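What Does the Liver Do?
A health page for young readers from the Ludow Children's Health Library 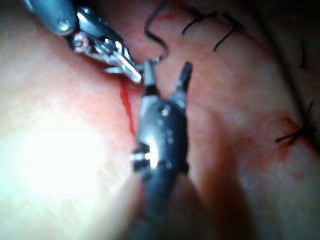
The liver is the largest organ inside the body. It sits on the right side, just under the ribs, and it works all day and all night. Blood from the stomach and intestines passes through the liver before it travels to the rest of the body.

48 shares 11 comments

When you eat a meal, your body breaks the food into very small parts. The liver sorts these parts. It stores some sugar for later – for example, for the hours when you are asleep – and it helps turn other parts into things the body can use. It also makes bile, a yellow-green liquid that helps you digest fat.

What happens when the liver is sick?

Some children are born with a liver problem. Others become ill later. A child with a sick liver may feel very tired, have itchy skin, or look yellow in the skin and eyes. The yellow color is called jaundice. You cannot catch jaundice by sitting next to someone who has it.

Doctors use blood tests and scans to learn how well the liver is working. Some children need medicine or a special diet. Some need an operation. A few need a liver transplant, in which surgeons replace the sick liver with all or part of a healthy one. Before any operation, the child is given medicine to sleep and does not feel the surgery.

Can the liver grow back?

Yes. If part of a healthy liver is removed, the part that stays can grow larger. For this reason, a living adult can sometimes give a piece of liver to a child.

If you have questions about your own health, ask a parent, a nurse, or your doctor.

Page reviewed June 2018
21 shares this week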